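Ticket 204 – Soft item pickup from floor fails or stalls near furniture
Product: Tillness two-arm home unit, tidy-up routine
Component: Grasp planning / floor pickup
Reported by: Hollenstein test apartment
Assigned to: Valentin Strebel
Priority: Medium
Status: Open, workaround available

Summary

The tidy-up routine is supposed to collect soft items from the living room floor and put them back on the nearest seat. On open floor it does this well enough to be left alone. When the item leans against furniture, the unit either stops short with "no stable grasp" or closes on the item too high and pushes it along the floor. The question from Hollenstein was whether the routine can be marked as ready for unattended use. At present the answer is no for this case.

Steps to reproduce

Place a small cushion upright against the base of a round ottoman or a low couch. Start tidy-up from the dock with both arms enabled. Let the unit choose its own approach. Do not move the cushion between attempts unless it ends up flat, in which case the test no longer applies.

Expected: one arm takes the cushion by a lower corner or side edge, the other arm steadies it if needed, and the cushion goes on top of the ottoman.

Observed: the unit approaches correctly and opens the gripper, then waits. After the wait it retries from nearly the same angle. In some runs it gives up and moves on to the next item. In others it closes, catches only the outer fabric, and loses it on the lift.

Environment

Glossy tile floor, overhead light on. Software is the current Drulent planner with default grip settings. Item list is the standard household set (cushions, folded blankets, soft toys). No rugs.

Log extract, annotated

run 2, floor pickup
target class: cushion
target state: upright, supported
segment confidence: acceptable
floor plane: acceptable, with dropout under overhead light
contact candidates: lower edge, left side, front face
lower edge rejected: finger clearance to floor
left side rejected: overlap with support object
front face selected: pinch on surface fabric
grasp score below threshold
retry
retry
abort: no stable grasp

The same sequence shows up in the later runs with small differences in which candidate is rejected first. The rejection of the left side is the one that matters. The planner treats the cushion and the ottoman as touching over the full height of the cushion. A square cushion leaning on a rounded base touches it over a much smaller area, and the corners stand free.
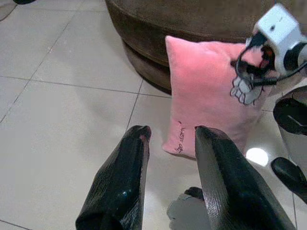
Comment – Valentin Strebel

I went through the planner output with the collision model drawn on top. The support object is stored as a straight cylinder as wide as its widest point. Any base that curves inward is therefore modeled too large near the floor, and the planner removes space that the fingers could use. On a couch with straight sides the model is close to correct and the failure is rarer, but it does occur there when the cushion sits in the corner between seat and arm.

Two other things contribute.

The floor dropout. Glare from the ceiling light leaves holes in the depth data on glossy tile. The planner fills these with a safety margin of 6 mm, which is enough to reject the lower edge candidate on thin cushions. With the light off and daylight only, the lower edge was accepted more often, and the lift was clean when it was.

The second arm. With both arms enabled, the idle arm is brought in early so that it is ready to steady the load. It then counts as an obstacle for the first arm. This cuts off approaches from its own side, and those are frequently the better ones. Disabling the second arm removed part of the problem and created another: larger cushions sag when held by one corner and drag on the seat edge during placement.

Comment – Hollenstein test apartment

Confirmed that the behavior is the same after a restart and after recalibrating both wrists. Also confirmed with the soft toys from the set, although these are forgiving and get picked up by whatever part the gripper happens to close on. Folded blankets do not stand up, so they are not affected.

We also tried the Gaven soft fingertips. They hold surface fabric better, and the front face pinch succeeded in cases where the standard tips slipped. The item was then carried by a fold of its cover. We would not want that done every day to a cushion with a zipper or a print on it. Please do not count this as a fix.

Comment – Valentin Strebel

Agreed on the fingertips. A front face pinch should stay a last resort for anything with a loose cover.

Test branch is up with these changes:

Support objects on the floor are now built from the measured outline at several heights. The cylinder remains as a fallback when the outline is incomplete.

Depth holes inside a known flat floor are filled from the surrounding plane without the extra margin. Outside a known floor the margin stays.

The idle arm holds a parked pose until the first arm has made contact. This adds 200 ms to the handover, and I do not expect anyone to notice it.

Nudge is available as a separate action. If every candidate is rejected, the unit may tip the item forward with a closed gripper so that it lies flat, and then plan again. Nudge is off by default until we know what it does to items that are not cushions.

Workaround

Set "supported items" to skip in the room profile. The unit will leave leaning items where they are and report them at the end of the run. Users who want them collected can lay them flat on open floor first. I am aware that a person who bends down to lay a cushion flat could as easily put it back on the seat.

Notes for release text

Do not describe tidy-up as hands-free. Pickup from open floor can be listed as supported for the standard soft items. Pickup of leaning items should be listed as limited, with the skip setting named. Placement on round seats is a separate ticket and should not be mentioned under this one.

Next action

Hollenstein to rerun the leaning set on the test branch with nudge off, standard tips, ceiling light on. Attach full planner logs, including the runs that succeed. Ticket stays open until the rerun is in.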